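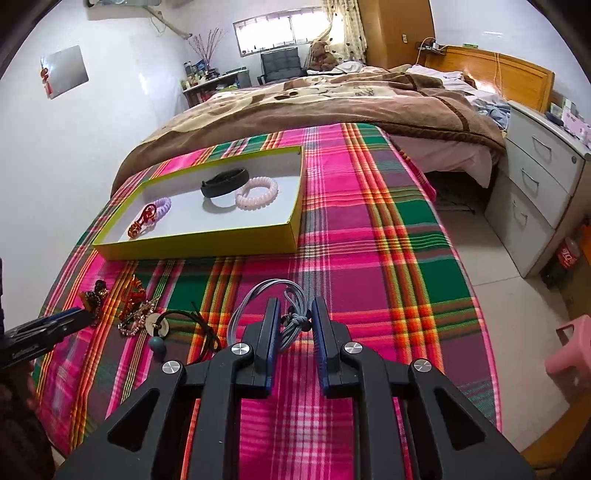
Elastic fatigue, thread. Covered elastic is a rubber or spandex core with a braided sleeve. The sleeve limits stretch, the core does the recovery. When a hair tie goes slack, the core has usually broken in places and the sleeve is holding it together.

1/ Test setup: clamp one end, pull to 2 times rest length, release, repeat. Rest length measured before the first pull and again after 1000 cycles.

2/ Dondine cord, natural rubber core: small permanent set at 1000, obvious by 3000. Tinel, spandex core: less set, but the sleeve frays at the knot first. 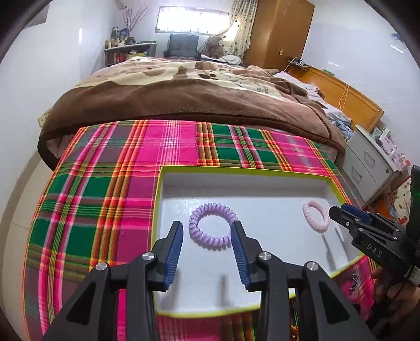
3/ Coiled plastic ties are a different case. The coil opens like a spring, so the material itself strains very little. Most of the slack comes back in hot water. Don't boil them.

4/ Knots are the weak point on anything cut from a spool. A Karkar sample failed at the knot after 56 cycles — retied with a longer tail, it ran the full 3000.

5/ Storage matters for rubber. Keep it out of sun and away from hair oil. Spandex minds chlorine more.

6/ Sosa cord is still on the rig. Numbers in August.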